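Notebook, wrist camera collection, box handling
Nov 2, 2022
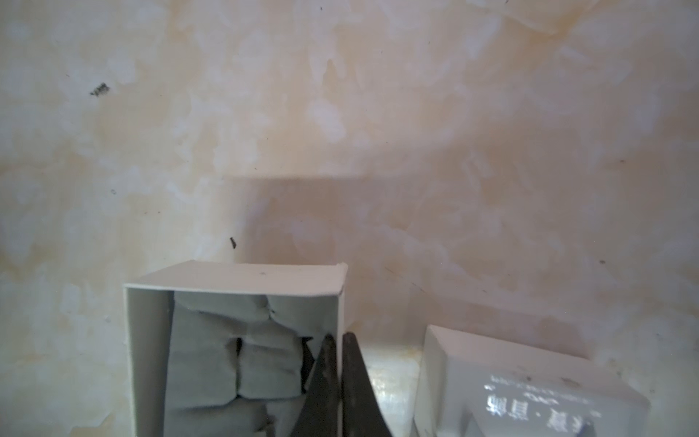 Picked up where the last entry stops. Target for the box task is 631 usable examples before we retrain, and the folder stood at 593 when I came in. Most of the morning went to getting the teleop lag down, which meant restarting the Riden controller twice and swapping the USB hub.

Task as written on the sheet: take the open white box by its right side wall, one finger in and one finger out, lift, move, set down. The gray filling stays in. Start pose varies every time, goal pose is fixed.

Notes on the grasp. The inside finger has to go down between the wall and the gray stuff, and that is where operators differ. Tiago Loureiro comes in high and drops straight down. I tend to come in at a slant and straighten up late. Both are fine as examples but we should not mix them without a label, so I added a field "approach" to the episode form with two values, straight and slant. Older episodes will have to be labeled by hand. Tiago has offered to do the first 200.

Second white box, the one with the gray print, stays on the right as a distractor. We agreed to leave the print side up. It has a bad glare on it from the ceiling light, and the shiny table does the same thing. I was going to put down a mat but decided against it. The older episodes have the glare too, and if the policy can't cope with it we'd rather know now. Same for the wall. Leave the specks and the little scribble on the plaster alone, please. Someone asked about wiping it down. If the background changes halfway through the set I have to keep two splits.

Exposure on the wrist camera: locked. It was on auto until episode 236 and you can tell from the wall color when you scroll through. Locked value is in the config under Vadent, do not touch it from the viewer, because the viewer saves on exit.

Failures. Keep them. A slip, a finger landing on top of the rim, or the wall folding in all count as failures and go in the fail folder with a one-word tag. What we throw away is anything where the operator let go of the controls or the recording started after the arm was already moving. I found a few of those from last week and moved them to trash.

Open items:
Finger pads on the Terkex gripper are scuffed. Still gripping, will look again before the next long run.
Ask Leitão for more of the same box, the rims go soft.
Write the script that checks the approach field is filled in.
Retrain is still set for December. Held-out start poses need to be picked before then and kept off the operator sheet.

Stopped when the disk warning came up. Copying to the server overnight.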